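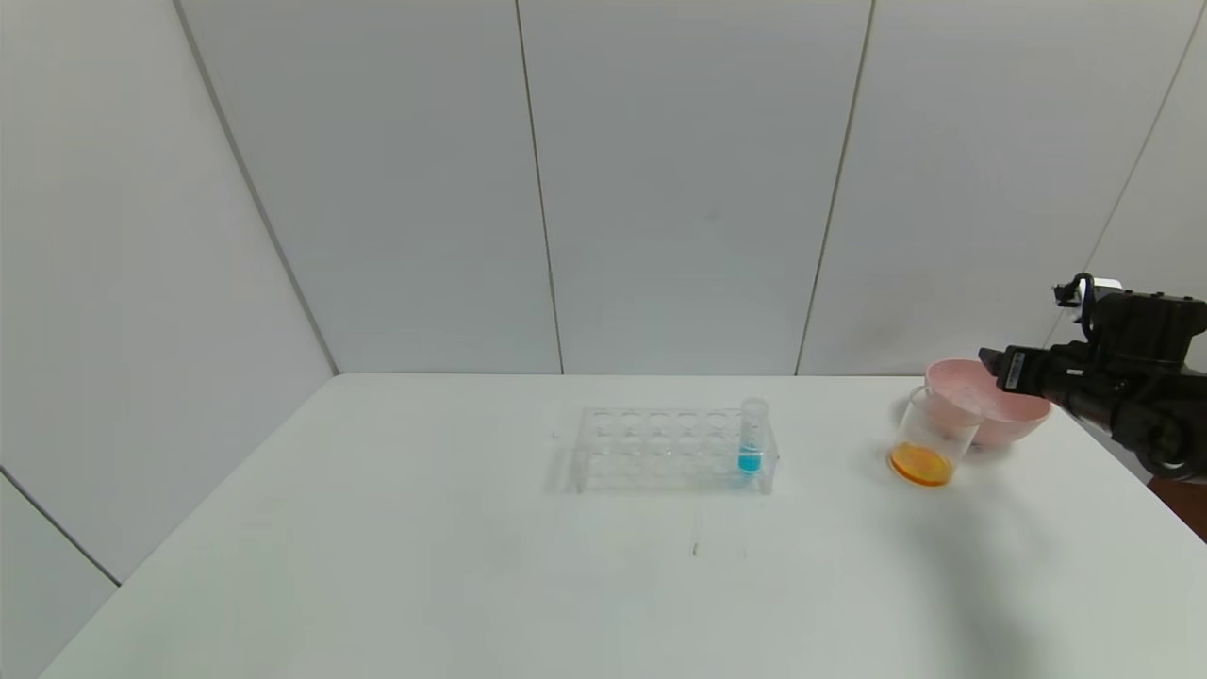 Week 7 handout — Paying for the robot (and everything the robot needs)

Search this site Enter keywords Go

Hi everyone. I promised a handout on the money side of lab automation, and this is it. It goes with the second half of the lecture, the part where I talked too fast and skipped the shipping section. If you're in Kilian Berchtold's tutorial group you'll be using the same numbers, so keep it somewhere you can find it.

Before we start, a word about where I'm coming from. I spent a good few years helping small teaching and testing labs plan their equipment, and most of what I know about budgets I learned by getting them wrong. The first plan I ever wrote had one line for the arm and one line called "other". Jocelyn Grewal, who had to sign it, sent it back with a circle around "other" and a question mark bigger than my thumb. She was right! The "other" line ended up larger than the arm.

1. Start with the job, in plain words

I want you to write the job down before you open a single catalogue. One paragraph, everyday words, no model numbers. Something like: "The arm moves test tubes in and out of a two-row rack, on a flat table, within reach of a beaker and a bowl." You'd be surprised how much of the budget falls out of a paragraph like that. You've got tubes, so you need a gripper that can close on something narrow and round. You've got a rack, so you need to think about how neatly the arm has to line up with the holes. You've got open containers of liquid, so you need to think about spills near the cables.

Then add how often. A job done 20 times a day is a different purchase from a job done 525 times a day, even if the motions are exactly the same. At 20 a day you can put up with a slow arm and a person who resets the rack by hand. At 525 you're paying for speed, for spare fingers, and very likely for a second rack that can be loaded while the first is in use.

And add who will be standing next to it. Huguette Huet's lab at Illen wrote a lovely job paragraph and left out the students, all of them, who were going to be leaning over the table to look. The guarding had to go in later, out of a different year's money.

2. The lines people forget

Here's my standing list. It's in no particular order and you can steal it for the assignment.

- The table. It has to be flat and stiff, it has to be the right height, and it has to be wide enough for the rack, the containers and the arm's base with room left over.
- Walls or panels behind and beside the work. Plain and pale is good if you're using cameras. Measure the corner you plan to use, then measure it again with the door open.
- Gripper and fingers. These are often quoted separately from the arm. Read the quote slowly.
- Camera, mount and cable. The cable matters more than you'd think — it has to follow the arm through its whole range without snagging, and a replacement takes weeks if you didn't order a spare.
- Racks. Clear acrylic ones look tidy, and a camera can have a hard time with see-through things. Budget for two kinds so you can swap.
- Glassware and practice tubes, including the ones you'll break while learning.
- Coloured water for practice runs. Food colouring is cheap. Put it in anyway, so that whoever buys it gets paid back.
- Lighting. Shadows from the arm fall right where you're trying to see.
- Shipping, customs, the person with the trolley.
- Training time. Wages are money too.
- Software licences and what they cost in the second year.

Anselmo Inga adds a line to his plans called "tape, labels, bins, and things we borrowed and have to give back". I used to tease him about it, and now I do the same.

3. A practice bench comes first

I'm a big fan of setting up a small, dull practice bench before anybody spends the main money. Borrow or rent an arm if you can. Put out one rack, a couple of tubes, a beaker and a bowl, and do the simplest version of your job over and over for a week. You'll learn things no brochure is going to tell you, such as how much elbow room the arm takes up when it's only waiting.

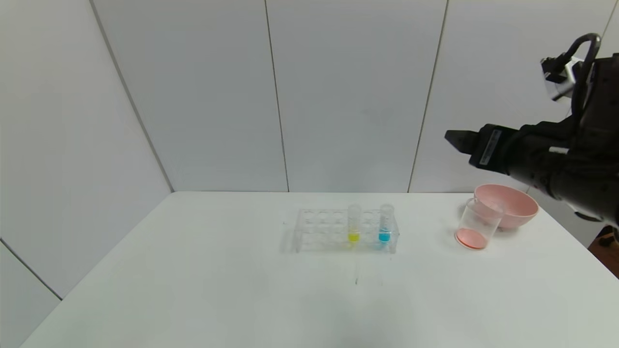
Write down what you run out of during that week, what you have to move by hand, and how long you spend tidying between attempts. That last one is the sneaky one. If the arm takes a minute to do its job and you take four minutes to set the table again, your money should be going toward the setting up, and a faster arm won't help you at all.

Keep the practice bench when you're done, too. Corina Haslinger at Hurkstead still uses hers for trying out new fingers and new racks, and she puts a small amount in every budget to keep it stocked. When the main bench is busy, the students work there.

4. Getting quotes you can compare

Ask every supplier for the same thing, in the same order, on the same form. If you let them each use their own layout you'll spend an evening with a highlighter trying to work out whether "end-of-arm package" includes the camera mount. For the class we're using two made-up bids, called Marti and Kekedine, so let me walk you through what to look for.

Marti is the cheaper one on the front page. The fingers are extra, the mount is extra, and delivery is to the loading dock only (your building may not have a loading dock!). Kekedine costs more up front and includes fingers, one spare cable and a day of training. Don't assume that makes Kekedine the better buy. If you already have someone on staff who knows the arm, the training day is worth very little to you. Put both bids into the same table, fill in the missing lines yourself, and only then look at the bottom.

Check the delivery date against your own calendar as well. If the money has to be spent by the end of February and the arm arrives in the autumn, you've got a problem that no discount will fix. Talk to your finance office early. They've seen it before, and in my experience they'd much sooner hear from you while there's still time to move things around.

5. Setting money aside

How much to hold back? For a first installation I tell people 35 per cent of the price of the arm itself, kept in its own line, with a name on it. Yes, that feels like a lot. I've been on nearly 20 of these projects and I can't remember one that handed the whole amount back. It goes on second racks, on a better lamp, on the panel somebody cut too short.

For a second bench in the same room, doing the same work, you can go lower, as you'll already own the tools and have made most of the mistakes. I won't give you a figure for that one. I want you to argue for your own in the assignment.

One more thing on this. Running costs belong in a separate budget from the purchase, even if the same person signs both. Glass gets broken, finger pads wear down, cables tire. If those costs are hiding inside the purchase, the bench will look fine on paper in its first year and then there'll be no money for a new set of pads.

6. What to hand in

A plan of no more than three pages for one bench, handling small tubes and open containers. I want to see:

- your job paragraph
- how often the job is done, and where you got that from
- a drawing of the table from above, with the arm's reach marked (hand-drawn is fine, just use a ruler)
- the full list of lines, with a price or an honest guess beside each
- your comparison of the Marti and Kekedine bids
- the amount you're holding back and why

If a price is a guess, write "guess" beside it. I don't take marks off for guesses. I do take marks off for a very exact number with no source — you all know who you are from the last assignment.

Kilian is happy to look at drafts in tutorial, and I'll go over the shipping section properly at the start of next class. Bring a calculator and the drawing, even if it's rough.

Contact the course office | Copyright, course author | Back to top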